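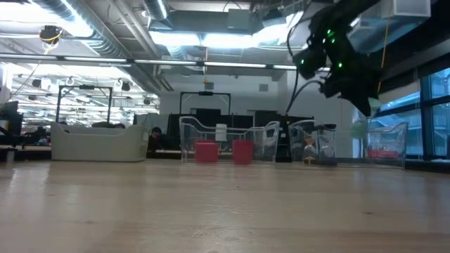 October is when I start reading properly again. Over the summer I get through a few chapters a week, mostly outside, and forget half of them. Then the evenings get dark and I go back to keeping a list.

First on it was a library copy of a history of small-town newspapers. I wanted it for the chapter on printing, and the printing chapter was fine, but the part that stuck with me was on the classified pages. One paper ran 83 ads in a single issue, and the author reprints a whole column of them. People selling stoves, people looking for a lost dog, a man who wanted his ladder back. I read that column twice.

Parveen Jatoi lent me the second one, a novel set in a town called Lashari, where two sisters run a bus company. It is slow for the first hundred pages and I nearly gave up. She told me to get to chapter 7 before deciding. I did, and finished it two nights later. The younger sister is the better character by a long way. I didn't believe the ending, but I can see why the writer wanted it.

I also tried to reread a mystery I loved in high school. That was a mistake. I remembered who did it by the second page, and the detective is much ruder than I recalled – he shouts at waiters. I put it back on the shelf and will leave it there.

Atif Rana asked in the comments last month how I keep track of what I read. I use a plain notebook, title and author on one line, the month I finished, and a sentence or two if I have anything to say. Some books get nothing. I tried an app for a while and stopped, mostly because it kept asking me for star ratings and I could never settle on one.

Next up is a book on river ferries that Haris Bukhari mailed me from Clummont, with his notes still in the margins in pencil. After that I have nothing planned, so if you have read something good lately, leave the title below. Short ones preferred. I still have the library book to return, and it can't be renewed again.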